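Gripper comparison in simulation: frequently asked questions
Last updated in September by Karlijn Vanhove

What are you comparing?
Two parallel grippers, the Dimitz and the Darine, on the same two-armed robot model. The task is always the same: go to a cabinet, take a door by its handle and open it.

Why a cabinet and not simple blocks?
We did blocks last year and both grippers got nearly the same result. A small handle asks more of the fingertips, and the door must be followed along its curve while the arm moves. That is where the differences come out.

How many trials are there?
4000 for each gripper. The start position of the robot changes a little every time, the cabinet stays where it is. One trial is stopped after 54 seconds if the door is still closed.

Which camera views can I download?
You can choose between a view over the robot's body, with the arms in it, and a close view at the gripper. Both are delivered without correction of the tilt, so please do not expect straight walls.

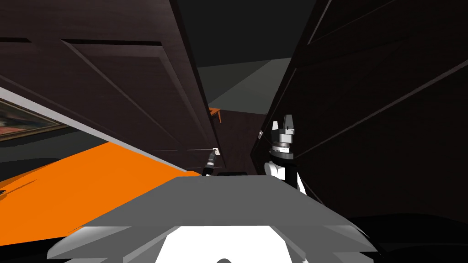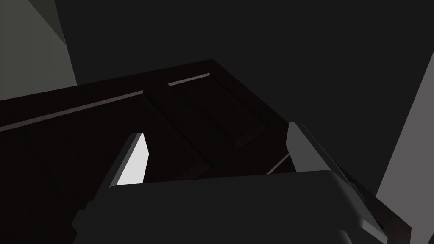 Simulated views at the dark wooden cabinet: first over the robot's body towards the two doors, then close at the gripper fingers.

Is the close view enough to train on?
In our experience, no. Close to a dark door there is little contrast, and the controller loses the handle easily. Roel Wouters tested it with the close view only and the success rate went down by 37 points. With both views it came back.

Which controller do you use?
Cirklow, with the standard settings. We changed only the closing force, which has 8 steps. Step 3 was good for the Dimitz – the Darine needed step 5.

Can I use my own gripper model?
Yes, if the mounting plate is the same. Put the model in the folder "grippers" and give its mass and finger stroke in the settings file. If the fingers go through the handle when they close, the contact shapes are usually missing.

Will you repeat it on a real robot?
We would like to. Verbruggen has offered us a cabinet, but we are still waiting for the second arm.

Where do I report a mistake?
Write to Karlijn and add the trial number and the log file. Without the log we can not repeat the trial.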